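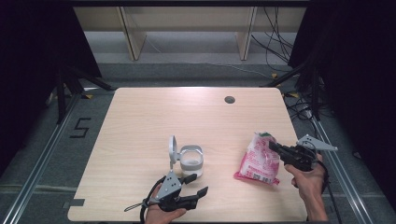
浅色木纹桌面，粉色零食袋和带圈的白色杯子

桌上零食的碎渣和袋子怎么收拾才利索？

Bjarke Hauksdóttir
大家好！最近迷上了一边干活一边吃零食，桌子是浅色木纹的，圆角，桌面上有个走线孔，底下铺的是灰色地毯。桌子本身我特别喜欢，就是吃完以后有点头疼：
一是拆开的袋子，没吃完的往桌上一放，手一碰就倒，渣子撒得到处都是。
二是渣子老往走线孔里掉，然后落到地毯上，踩两脚就进绒里去了。
三是杯子，我用一个浅色的杯子喝水，总是跟零食袋挤在一块儿。
有没有什么好用又不麻烦的办法？不想再买一堆收纳盒，家里的抽屉已经满了。先谢谢各位！

Bent Þrastardóttir
哎呀这题我太爱答了！我家也是浅色桌子加灰地毯，折腾了好久，现在每次吃完收拾只要45秒，真的掐过表！
先说袋子。别从正中间撕一个大口子，沿着上边剪一条窄缝，够倒出来就行。吃剩的先把里面的空气轻轻挤掉，袋口往下折两三道，再拿夹子夹住。普通的晾衣夹就很好用，我还试过长尾夹，夹得更紧，就是薄袋子容易被夹破。夹好以后平着放，别立着，立着早晚要倒。薯片这类怕碎的，挤空气的时候手下留情。
再说走线孔。如果暂时没有线要穿，找个尺寸合适的盖子盖上，买之前量一下孔的直径，网上卖的规格好几种，我第一次就买小了，直接掉下去了，哈哈。有线要穿的话选带缺口的那种。实在懒得买，拿一小块布团起来塞住也行，记得别塞太深，不然抠都抠不出来。
擦桌子有个顺序：先用干的软布把渣子往一个方向赶，赶到桌边，下面用手或者一张纸接着，最后再用拧得很干的湿布擦油印子。一上来就用湿布，渣子会糊成一片，木纹桌面看着特别明显！圆角的地方顺着弧度抹一把就好。
杯子我固定放在左手边，零食放右手边，中间留给手和本子。习惯了以后真的清爽好多，强烈推荐试一试！
地毯上的渣子趁干的时候吸，先横着吸一遍再竖着吸一遍。要是沾了糖浆之类黏的东西，先用温的湿布按，别来回搓。

Susham
倒进碗里吃，完事。袋子直接夹好放柜子里。

Skurnitz2346
楼上说的碗我赞成，不过要选深一点的，浅盘子照样撒。我补充一个：桌上铺一张托盘垫，吃完整张拎起来往垃圾桶里一抖，太爽了！我那张用了大概21个月，边都卷了还在用。糯米纸、海苔那种会飘的碎屑也能兜住。
夹子的话我家小孩喜欢彩色的，一个口味配一个颜色，找起来很快。潮了的饼干别硬吃，烤箱低温烘几分钟，晾凉了又脆了，看着点火候，有糖霜的容易糊。

Bjarke Hauksdóttir
谢谢！！刚去翻了一圈，抽屉里居然有一把晾衣夹，今晚就用上。孔盖我先量尺寸再下单，不学你买小的那次，哈哈。托盘垫也想试，有没有不容易打滑的推荐？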